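Saltham Stay Notes

README for the hotel and resort listing set, kept by Tassanee Hemmin and Uthai Srisuk

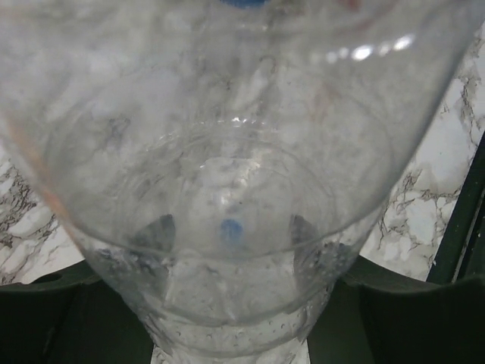

Clear plastic bottle with a blue cap, close up.

What it holds
The set has 901 short listings for beach hotels, spa resorts and golf breaks. They were written for the Saltham travel pages and cover 19 coastal areas. Each listing is one row in listings.csv.

Columns
stay_id – a plain number, never reused
area – coastal area, as on the Saltham map
board – room only, breakfast, half board or full board
transfer_min – drive from the nearest airport, in minutes
golf – yes if there is a course within a 30 minute drive
text – the listing as it ran on the site

Known gaps
239 rows have no transfer time. Leave them blank and don't fill in zero, or the sort on the site breaks. Board types before the January update came from the old Binon sheets and still use "B&B" in places. Spa names are spelled the way each hotel spells them.

Prices are not included. They changed too often to keep.

Updates
New rows go in on Monday. Send fixes to Lamduan Pongsiri with the stay_id and the corrected text – one fix per message, please.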